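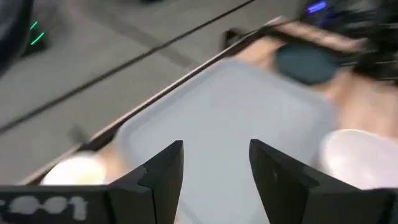 Home | News | Startups | Money | Subscribe

Zitard lands new money and heads for the small shops
2025-08-19

We've been following Zitard since it was a payments company with 2 customers (one of them a bakery that mostly took cash anyway), so it was a real pleasure to hear that the latest funding round has closed. The lead investor is Drosport, which also put in a little during the first round, and Prata has come in beside it for the first time.

The company isn't giving out the total, and we did ask, more than once! What it will share is that 2,078 shops and cafes were using its card readers and invoicing tool at the end of July, and that it would love to see 3,000 before next summer. Much of the new money will go toward hiring for the support desk in Arnow, where 93 people already work, and toward a savings account for shop owners who like to put their sales tax aside as they go.

Fees stay where they are for now. If you run a small business and you've tried the invoicing tool, drop us a line and tell us how you got on with it, good or bad, as we're putting together a longer piece for the fall and would much prefer to hear from people who use it every day.

14 shares | 3 comments

tillandtable: Switched in the spring. Payouts come next morning, no complaints so far.

marge_k: Will the savings account pay any interest?

oldledger: I'd like to see the fees in writing first.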